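Gruvano opens Plallstead distribution center and moves US orders to two-day dispatch

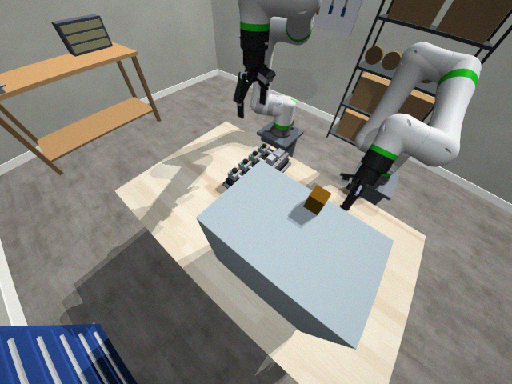
Computer rendering: two white robot arms with green bands over a light blue-gray block on a pale wooden platform.

PLALLSTEAD, September – Gruvano, the supplier of replacement parts for home heating and water systems, has opened a distribution center in Plallstead. The new building takes over all orders from trade customers in the region, which were previously shipped from the company's older warehouse in Domer.

The center holds 2000 product lines, including circulation pumps, thermostatic valves, seals, pressure gauges and expansion vessels. Orders placed before 4 p.m. on a working day will leave the building within 2 working days. Parts marked as urgent on the order form will go out the same day when they are in stock.

"Plumbers and heating engineers told us the same thing every winter," said Ursina Haslinger, managing director of Gruvano. "They could find the part in our catalog, but they could not tell a customer when it would arrive. A family without hot water needs a date. The Plallstead center lets us give one."

The building was used for furniture storage before Gruvano signed the lease. Work on the site included a new roof, better insulation in the loading area and a separate entrance for customers who collect their own orders. The trade counter is open from 6:30 a.m. to 5 p.m., Monday through Friday. Customers can park beside the entrance for up to 60 minutes while they collect.

Gruvano has hired 60 people for the center. Most work in receiving, packing and customer service, and a smaller group handles returns. Staff who moved from Domer kept their pay and length of service. The company is still looking for drivers and for an evening shift supervisor.

The Domer warehouse will stay open for large items such as boilers and storage tanks. Customers who order both large items and small parts will receive two deliveries unless they ask for a combined one. Delivery charges have not changed.

Returns will also be handled differently. Customers can now bring an unused part to the trade counter with its order number and receive credit on their account while they wait. Returns sent by mail will be checked at Plallstead, and the address on the printed return label has been updated. Older labels with the Domer address can still be used until the end of the year, but credit may take longer to appear.

"We kept the counter simple," said Tomos Gwynne, who manages the Plallstead center. "You bring the old part in, we match it, and you get back to the job. If we do not have it on the shelf, we will tell you which day it is coming."

The center will hold an open morning for trade customers on Wednesday, starting at 8 a.m. Visitors can meet the customer service team, open an account and see the packing hall. Coffee and breakfast rolls will be served. No booking is needed, though groups are asked to call ahead. Safety shoes are required for the packing hall tour – a limited number of pairs can be borrowed at the counter.

About Gruvano
Gruvano supplies replacement parts for heating and water systems to plumbers, heating engineers and property managers. It operates sites in Plallstead and Domer and sells through its catalog, its website and its trade counters.

Press contact
Gruvano Press Office
1115 Baek Road, Plallstead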